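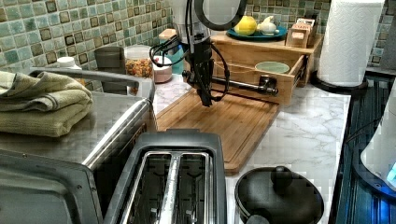
Bamboo board with grooved border, on the marble-patterned countertop.

Villca Board Oil, 5-ounce bottle: three months on bamboo and maple

Villca sells one oil for cutting boards, butcher block and wooden spoons. It is a blend of food-grade mineral oil and a small share of beeswax, thin enough to pour at room temperature. I bought two bottles at the hardware store in Nernville in December and have used them on two boards and a short run of maple counter. Before that I used plain mineral oil from the drugstore, and I kept one maple board on the plain oil as a comparison.

What comes in the box

One plastic bottle with a flip cap, and a folded sheet of instructions. No cloth or pad is included. The Fivau kit, which costs a little more, includes a felt applicator and a separate tin of wax. The Villca cap has a narrow opening and does not drip down the side if you close it promptly. The label is paper and turns translucent after the first few uses, at which point the directions are hard to read. Keep the sheet.

Application

The sheet calls for three coats on a new or stripped board, with a wait between coats, then one coat a month. The board must be clean and fully dry. I wash in the evening, stand the board on its long edge overnight, and oil in the morning.

Bamboo and maple take the oil differently. Bamboo is dense and the glue lines take nothing, so the first coat sits on the surface for a long time. A thin coat wiped out with a lint-free cloth works. A flooded coat leaves a tacky film that has to be rubbed off the next day, and I had to do this once. Maple end grain accepted the first coat almost at once and was still drinking at the third.

Juice grooves need attention. Oil pools there, the beeswax settles out of it, and the result is a pale line that catches crumbs. Run a folded corner of the cloth around the groove before you leave the board to rest. The instructions say nothing on this.

Surface preparation

If the grain has raised, sand first. I used 100 grit on the maple to take out knife marks, then went finer by hand. On bamboo I would skip the coarse paper entirely – it tears the fibers along the strip edges and the damage is slow to remove. Wipe off all dust with a barely damp cloth and let the board dry again.

Performance

Water beads well for the first two weeks after a coat. By the third week it spreads into flat patches on the part of the board that gets the most use, and by the fourth the surface looks dull. The plain mineral oil board reached the same condition about a week earlier. That is a real difference but a modest one for the price.

Stain resistance is average. Beet juice wiped off within a minute left no mark. Left through dinner, it stained both maple boards equally. Turmeric stained everything. Onion smell was no better or worse than with plain oil.

The oil has a faint wax odor on application, gone by the next day. I could not taste anything on bread cut on a freshly treated board after an overnight rest.

On the counter run the product is less convincing. It is too thin to build any protection near the sink, and a paste such as Gevside's board cream holds up longer there. For a large surface the small bottle is also poor value. Villca offers a bigger refill, listed as item 728 in its catalog, but I have not seen it in a store.

Storage

Below normal room temperature the wax clouds and collects at the bottom. Stand the bottle in warm water and shake it. Mine spent a week in an unheated pantry and recovered fully. Used cloths can be kept in a closed jar for the next coat.

Verdict

Good for boards in daily use, if you are willing to wipe off more than seems necessary. Pours cleanly, lasts somewhat longer than plain mineral oil, and leaves no residue when applied thin. Not recommended for counters.

Rating: 3 out of 5

Pros: clean pour, low odor, slightly longer interval between coats
Cons: label fails, no applicator, wax settles in grooves and in cold storage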